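Rutport Home Forum > Furniture and Rooms > Mixing chairs around a white table

berge_britta
Posts: 198

OK, I finally gave in and stopped looking for a matching set! We have one of those big plain white tabletops and I'd been hunting for four identical chairs since February. Then I sat in a navy upholstered one with a curved back at the secondhand hall and that was it. Now I want every chair to be different. Has anyone done this and still liked it after a year? My husband thinks it will look like a waiting room.

plerklow22
Posts: 1,104

Do it! Ours are all different and I love them. The plain table does you a huge favor, it calms everything down. What I'd do is repeat one thing, like the legs. Thin dark metal on all of them and you can go wild with the fabric.

Valter L.
Posts: 22

I'm going to be the grump. Mixed chairs look great until you sit down and one person is two inches lower than everyone else. Measure the seat heights first. I didn't, and my mother-in-law always gets the low one.

berge_britta

Ha, good point, Valter. Going to measure tonight. Plerklow, do you mind showing yours? I'm really curious about the colors.

plerklow22

Sure! Navy one with the light piping, and the grey fabric one with the black frame. The orange cushion lives on the grey one – I'd never have picked orange for a whole chair, but as a cushion it makes me happy every single morning.

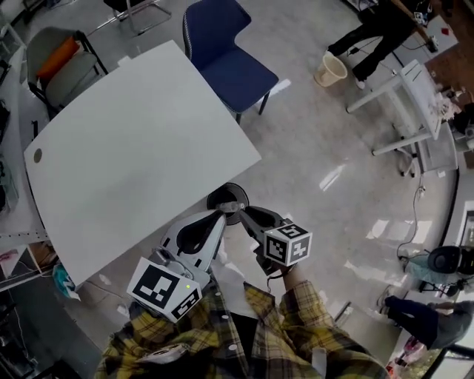 Reply 6 of 9

Valter L.

All right, the navy and the orange are nice together, I'll give you that. I still think the grey would look better with no cushion. It raises you up or pushes you forward, and then your knees are in the wrong place.

plerklow22

Depends how thick it is! Mine leans against the backrest and I barely notice it. Take it off and the grey chair goes right back to looking like an office.

kristof_t
Posts: 4

Can I ask about the table? I see a grommet hole near the edge with a brownish cap. I have a hole like that and can't decide if I should fill it or find a white cap. Mine bugs me at dinner.

plerklow22

Leave it open, I say. I run the lamp cord through there in winter and it's so handy. A white cap would be pretty, though. Try the little drawers at the back of Hokel, and bring the measurement of the hole with you – I came home with the wrong size twice.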